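Skastik hand-held gripper: questions I keep getting

I'm Paraskevi, and I built the Skastik at home with a lot of help from Ruaridh Semple at the Dunomstead workshop. Updated March 2024.

What is it?
A two-finger gripper you hold in your hand, with a camera on it, so you can show a robot how to pick things up without owning the robot yet. (I don't own the robot yet.)

Do I need a proper bench?
Nope! I spread a plastic sheet on a bed and put out whatever is in the kitchen. Oranges are great to start with, then a carrot on a plate, then leafy greens when you're feeling brave.

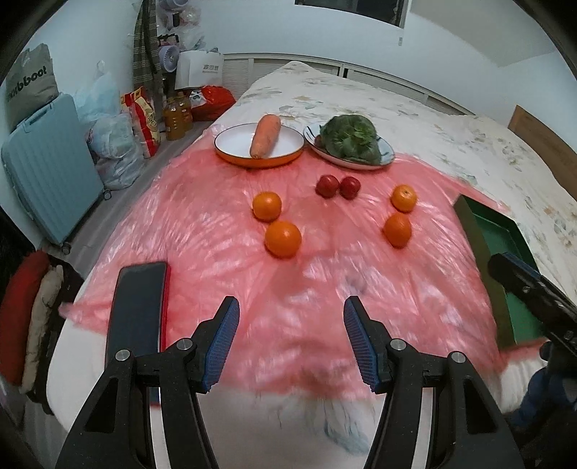
Blue pads on both fingers, with oranges and a carrot on the pink sheet.

Why the textured pads?
My first fingers were bare and round fruit just shot out of them. I went through 6 versions of the pad before I stopped fiddling. The grid can be finer than mine, but don't go coarser or it marks soft fruit.

How much did it cost?
My parts came to $53, not counting the camera, which I already had. Ruaridh let me use the shop printer for the price of the filament.
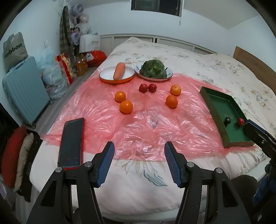
Can I use my own screws?
Sure, as long as they fit the pivots without wobble. Check them every couple of sessions, mine work loose. Don't crank them down hard or the fingers get stiff and your thumb will hate you.

Will it work with the Weneck arm?
Not yet. The mount is half drawn and I'm hoping to have it done by May. If you've already made one, please send me the file!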